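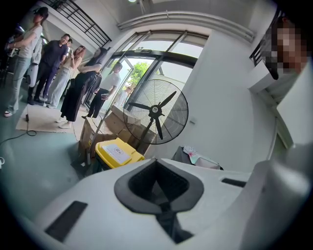
Mirsad thinks I have the salt wrong and that the second crock was doomed from the first morning, and he told me so before I had my coat off. His view is that two percent is fine for cabbage in a cold cellar and far too little for peppers in a warm kitchen, and that I should weigh the water as well as the vegetables, as his mother did.

Workshop notebook, December
by Stavros Yordanov

Well, he may be right. For anyone picking this up after me, the numbers for crock two were 2,490 grams of red peppers, cored and halved, and 798 grams of brine, and I salted for the peppers alone. I went back over my own scribbles twice and there is no salt entered for the water at all, so the whole thing was weaker than I meant it to be. The surface went cloudy on day four and by day six it had that soft, sweetish smell I remember from the Ziswood batch last year. I tasted one anyway (of course I did) and it was limp but not unpleasant.

Crock one, the plain cabbage, is coming along beautifully. 2,000 grams, shredded fairly thick, caraway from the Gachanja tin, pressed down hard with the heel of the hand until the juice came over the top. It is sour already, with a good crunch, and I would happily eat it tonight with potatoes.

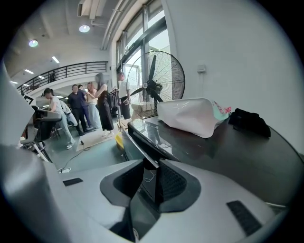 Now, the plan for crock three. Same peppers if the market still has them, salt at three and a half percent of everything in the crock, water included, and a horseradish leaf on top — Sorin swears by it for keeping things firm, and I have never had the patience to test it properly. I'd like to keep it on the lower shelf by the back door, where it read 13 degrees Celsius this morning, and leave it alone for a good long while. Boris, if you are in before me, please don't lift the lid to have a sniff! Just top up the water in the rim.

Still to do: scrub the Trandar weights, find the other lid, ask Spyros if he wants his big jar back before the holidays.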